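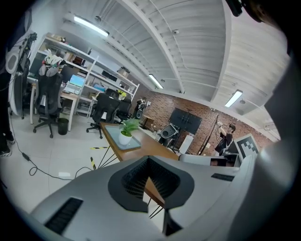

About Didberg

Didberg tests and repairs water meters for small utilities and property managers. We handle cold-water meters from 5/8 inch up to 2 inches, in bronze or polymer housings. Larger meters are tested on site by our sister firm, Pistari, under the same procedures.

Each meter is logged on arrival, flushed, and run at low, middle, and high flow. Volume is checked by weight against a collection tank. A meter that reads outside the limits is opened, cleaned, and fitted with a new measuring chamber or register as needed, then run again at all three flows. The customer receives a sheet with the readings before and after repair. Meters that cannot be brought within limits are returned untouched or scrapped, as the work order states.

The shop opened with one bench and now has 13 employees. Normal capacity is 125 meters a week. Lots over 500 are scheduled in batches, and the first batch usually ships back in eight working days.

Test records are kept in Wundamon, our in-house database, and can be exported as plain text or spreadsheet files. Customers who need serial numbers matched to service addresses should send the list with the shipment.

Drain all meters and cap both ends before packing. The receiving door is on the Chornovol Street side of the building and closes at 3:30 p.m.

Last updated: February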